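Foam letter blocks to go out to reading rooms in June

TRIRKOVLEY – March 23, 2019

The Trirkovley library will start lending sets of soft foam letter blocks to families and day care centers in June, the library said in its spring notice. The blocks were bought with a grant of 922 dollars from the town's early reading fund.

Each block is a cube small enough to sit on a table with several others, with a different character on every face. Letters are printed large and black on colored foam, and some faces carry numerals or small symbols instead. The library chose foam over wood after parents complained about the noise in the old children's corner, which shares a wall with the study room.

"We had wooden ones for years and they were fine, but you heard every tower come down," said Femke Peeters, who runs the children's section. "Two of the study tables were hardly used in the afternoon."

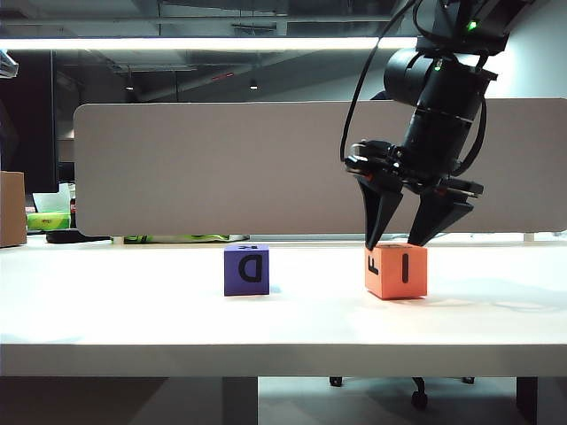
The sets will be kept behind the front desk and lent for three weeks at a time on an ordinary library card. Day care centers can keep a set for six weeks. There is no deposit, but a missing block will be charged to the card.

The blocks come from Flendis, a toy wholesaler that also supplies the school district. Xuelian Kong, who placed the order, said the library looked at two other kinds before settling on this one. One had letters on paper stickers, which came off in washing. The other was printed in capitals on one side only, and she felt that children would lose interest in it quickly.

Cleaning was the main question at the public meeting in the Brouwer Room. Returned sets will be wiped down with mild soap and left on a rack overnight before they go out again. Families are asked not to put the blocks in a dishwasher or dryer. Small dents in the foam are normal and will not be charged – bite marks will be looked at case by case.
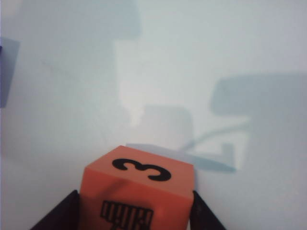
Kazue Aoki, who teaches the preschool group at the Pirus center, plans to borrow a set for the first six weeks. Her group is working on first letters of names, and she wants the children to find their own letter whichever way up the block happens to land. The numbers will be used later in the summer, when the older children start counting games.

Children's loans at the library came to 1353 last year, not counting magazines. Peeters said toys and puzzles made up 497 of those, more than she had expected when the toy shelf opened.

A short printed sheet with game ideas will go in each bag. It was written by Geert Verbruggen, a retired first grade teacher, and covers matching, sorting by color and simple spelling. The sheet will also be available at the desk for people who already have blocks at home.

Sign-up for the first round of loans is at the front desk or by phone. Sets cannot be reserved online.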